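Why Did the Robot Hand Squish My Eraser?

I fix robot hands for a living, and last Thursday I had a really bad morning. I was teaching a hand called Anine to put small things away in a box. Pick up, move over, lower, let go. Easy, right? Well, Anine picked up my favorite eraser and squeezed. And kept squeezing! Pop went the eraser, in two pieces, and one of them landed in my tea.

So what happened?

When you pick up a grape, your skin tells your brain how hard you are pressing. You stop before the grape turns to mush, and you don't even have to think about it. Many robot hands can't feel like that. Anine has a sensor, a little part that measures how hard the fingers push. The sensor sends a number to the computer. When the number gets big enough, the computer says "Stop!" and the fingers hold still.

That morning the number was stuck on 5. I pushed on the fingers and it said 5. I let go and it said 5. The computer was waiting for 81, so of course it told the motor to keep closing. Poor Anine was only doing what it was told.

I called my friend Lorne Paquette over and we took off the cover. Inside was a thin wire with a crack in it, right where it bends every time the hand opens and closes. Have you ever bent a paper clip back and forth until it snapped? Same thing! (It took us until lunch to find it, and I had been blaming the computer the whole time.)

We put in a new wire with a bit more slack. We also gave Anine a new rule: if the number doesn't change while the fingers are closing, stop right away and beep. The beep is very loud. Lorne hates it.

Putting small things into a box with sections is still how I like to practice.

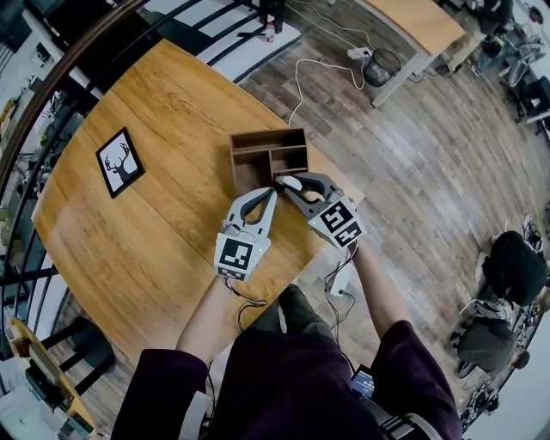 Going in! The gripper on the right lowers a small white piece into the box.

One more thing, and it's a serious one. If you ever get to visit a robot workshop, keep your fingers away from the robot's fingers, even when it's sitting still. Find the big red stop button first and ask a grown-up to show you how it works. I check mine every morning before I've even taken my coat off.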